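# Teaching a Planner to Wait: Final Report for the Fudis Project

We started Fudis in June with a fairly modest idea, and I want to set down how it grew, partly for the grade and partly for whoever picks the code up next. Our course at Fillutberg asks every group to build one piece of a household robot's software and test it in simulation. Ours was the piece that sits between "what should I do next" and "move the joints." We called it Song, because early on its log printed one line per beat and somebody thought it looked like lyrics, and the name stuck.

## What Song does

Song takes a task written as a short list of steps – go to the island, open a drawer, put something away – and turns each step into a goal the motion planner can work on. The planner itself was given to us. What we wrote is the part that decides whether a goal still makes sense by the time the arm is ready to move.

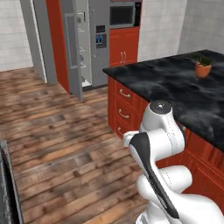
The hardest part was keeping the world model up to date. Song holds a small table of everything in the kitchen that can change, and every row has a state, a time stamp and a "trust" value that fades the longer it goes without being checked. Doors gave us the most grief. With the refrigerator's left door swung out into the room the way it is here, a stretch of floor the base would happily drive through is suddenly taken, and our first version still had that door stored as closed. It planned a lovely smooth path straight into it. Now any row whose trust drops too low has to be looked at again before a path is allowed near it, and the planner simply waits for that check to come back.

Waiting sounds dull, and I'll admit we resisted it for weeks (we wanted the arm to look busy!). But the numbers talked us around. We ran 2,000 simulated steps with the old version and 2,000 with the new one. Planned paths that ran into something fell from 182 to 3, and a typical step took up to 2 seconds longer.

## Drawers and handles

Our drawer code asks for a pose in front of the handle first, and only then for the grasp. Splitting the move in two gave Song a natural place to stop and think. If the wrist camera disagrees with the stored handle position, the second half gets planned again from scratch.
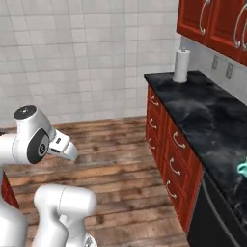
Planning again from scratch is wasteful, of course, and we did try to patch the old path instead. The patched paths were quicker to compute but had a habit of folding the elbow in close to the base, and then the next step had nowhere good to begin. We kept the patching code in the repository under a switch, turned off, in case a later group has better luck with it.

## Tools

Most of our debugging went through Dastora, the log viewer we wrote in the second half of the project. It lines up the world table, the current goal and the joint commands on a single timeline, so you can drag back to the moment a plan went wrong and read what Song believed just then. I wish we had built it first.

## Still open

- Trust fades at the same rate for every object. Doors should fade faster than countertops.
- Two goals that need the same patch of floor can still block each other until the timeout.
- The setup notes are out of date for the newest simulator build.

Report and code handed in 29 December 2022.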